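Trovby brings out the Sedlow 16, a practice pad and stand for drummers who live with other people

TRALTMONT – Hi, I'm Temitope Osagie. I run product design at Trovby, and I've been asked to write this one myself because I've talked about little else for most of a year. The Sedlow 16 goes on sale in May, and I'm very happy to finally be able to tell you what it is!

It's a practice pad. I know, there are plenty of those. But it's a big one – 16 inches across – with a built-in trigger, its own stand and a small headphone box that clips onto the stand's center post. You can play it as a plain pad with nothing plugged in, or you can run the trigger into the box and hear a snare, a tom or a click track through your headphones. You can also skip our box altogether and run a standard quarter-inch cable into whatever drum module you already own.

I started on this because I moved into an upstairs apartment and my old pad was driving the people downstairs up the wall. The rubber wasn't the loud part. The stand was. Every stroke went down the legs and into the floorboards, and I could stack all the towels I liked under there and still get a note through the door. So we began with the stand, and the pad came second, which I'm told is a backwards way of going about it.

The stand has three double-braced legs, and each one ends in a soft foot made of two layers of rubber with an air gap between them. The feet turn, so you can level the whole thing on an old floor. There's another rubber collar where the pad sits on the post. Between the collar and the feet, very little of what you play makes it down to the floor. I still have the same neighbors and we now say hello on the stairs.

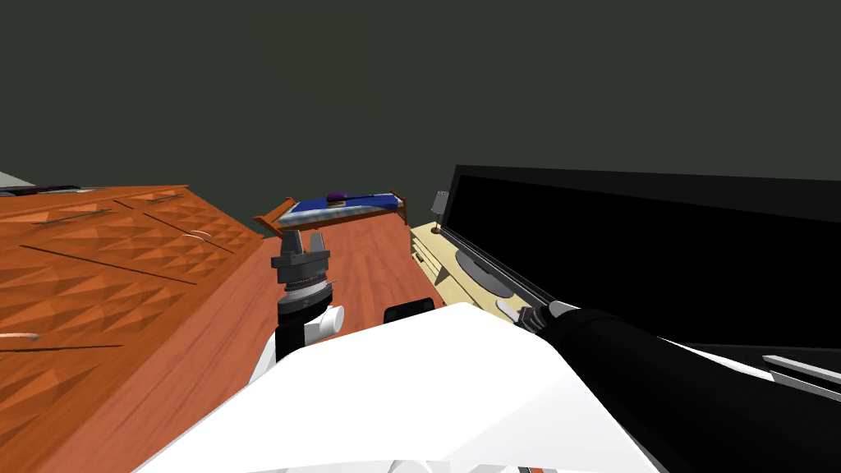 The playing surface took us a lot longer than the stand did. We had 13 versions of it in the shop at one point, all with masking tape labels, and I changed my mind about which one was best pretty much every morning. Some were lovely and quiet but felt like hitting a sofa cushion. Others bounced so much that you could play a double-stroke roll in your sleep, and then you'd sit down at a real snare and wonder where your hands had gone. The one we kept is a gum rubber with a firmer ring around the outside, so you get an honest rebound in the middle and something closer to a rim feel at the edge. Rim clicks are picked up by a second sensor, so the pad works as a dual-zone trigger if your module supports it.

A word on that second sensor, for the people who care about this kind of thing (I do, a lot). On our early samples a hard hit in the center would set off the rim sound as well. We moved the edge sensor onto its own little foam block, away from the center plate, and that cleared it up. There's a sensitivity dial on the side of the pad too, and it's a proper dial you can turn with your thumb while you're sitting there playing. No menus.

The headphone box is called the Idahosa, and you can get it with the pad or by itself. It has one trigger input, a headphone jack, an aux input for playing along with songs and 2 knobs – one for the drum sound and one for the click. It runs on a rechargeable battery or straight off the USB-C cable that comes in the carton. There's no screen and no app. I went back and forth with our sales folks over the app, and I won, and I'd like that on the record. 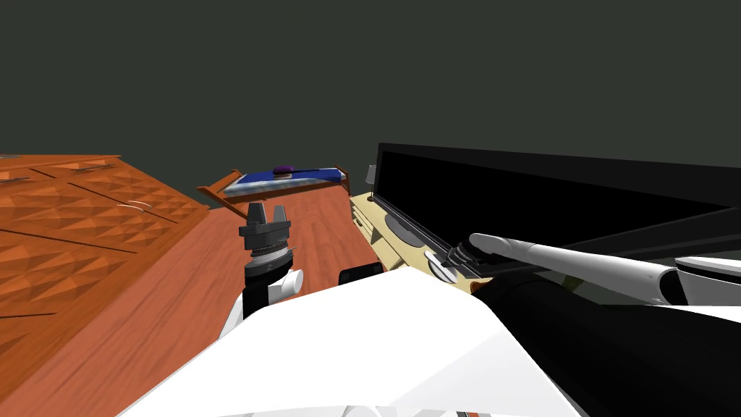
Rendered view with two robot arms, the left one ending in a gray gripper.

We also spent a good while on the height range, and I'm glad we did. The stand goes low enough for a seated kid and high enough for a marching player who wants to practice standing up. The post has a memory lock, so once you've found your height you can fold the stand, throw it in the car and set it up again at the same spot. The tilter is a smooth one with no teeth, and you set the angle with a big wing nut that won't disappear under the couch because it's captive on the bolt. (I have lost so many wing nuts.)

Folded up, the stand fits in the bag with the pad. The bag is included! It has a stick pocket on the outside and a flat pocket inside for sheet music or your cable, and the shoulder strap is wide enough that it doesn't dig in on the walk to rehearsal.

The first run is 758 units, and every one gets its number stamped on the underside of the pad. We're building them in our own shop in Traltmont, and we'll decide on the size of the next run once we've seen how fast these go. The rubber top is held on with screws and can be replaced at home with a regular drum key. Spare tops, feet and collars will be on the parts page from the first day of sales, and so will a plain gray top for anyone who doesn't like our dark green.

Teachers, please get in touch. We'd love to have these in lesson rooms, and there's a school price if you order four or more. We can also send you a splitter lead that lets a teacher and a student listen to the same Idahosa box on two pairs of headphones, which beats shouting.

In the box: the Sedlow 16 pad, the folding stand, a quarter-inch cable, a drum key and the carry bag. The bundle adds the Idahosa headphone box and its USB-C cable. Headphones and sticks are not included.

Availability: the Sedlow 16 will be sold through the Trovby web shop and at independent drum stores starting in May. Stores that would like a floor model can ask for one now, and we'll ship those ahead of the first customer orders.

About Trovby: we're a small percussion hardware company in Traltmont. We make pads, stands, clamps and triggers, and we repair everything we've ever sold.

Press contact: Temitope Osagie, product design, Trovby. Review samples are available on request – tell me what module you use and I'll put the right cable in with it.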